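Play corner at the Chaudhry library gets its kitchen

February 25, 2018

I stopped by the Chaudhry branch library this weekend to see the new play kitchen, and I may have stayed longer than a grown woman without a toddler should. It's lovely! The old one (if you brought kids here you'll remember the door that came off in your hand) went out in the fall, and the children's corner has been all beanbags and board books for months.

Elif Naz Dönmez, the children's librarian, told me the whole thing cost $237, paid for out of the winter book sale. She put it together one evening after closing with her colleague Waqas Awan, who says the instructions ran to 38 steps and that he'd like to forget most of them.

What got me was the small stuff. There's a range hood with its own little plus and minus buttons, a subway-tile backsplash, and a rail with a wooden spoon and a slotted spatula hanging from it. My own kitchen doesn't have a rail. The microwave says 01:30, which is exactly how long I give my leftovers.
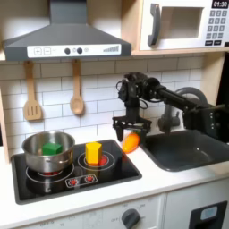 Green block in the pot, carrot on the counter by the sink.

The menu is pretty free-form, as you'd expect. Blocks count as food, and so does anything else that fits in the pot. On Saturday I was served a yellow block by a very serious four-year-old who told me it was soup and that I had to wait for it to cool down, so I did.

Elif is still looking for play food in good shape, wood or hard plastic, nothing fabric please, and a couple of small aprons if you've got them. Drop things at the front desk any time the library is open. The corner keeps the same hours as the rest of the children's room, and story time moves back in there in April, with the beanbags pushed over to the window side.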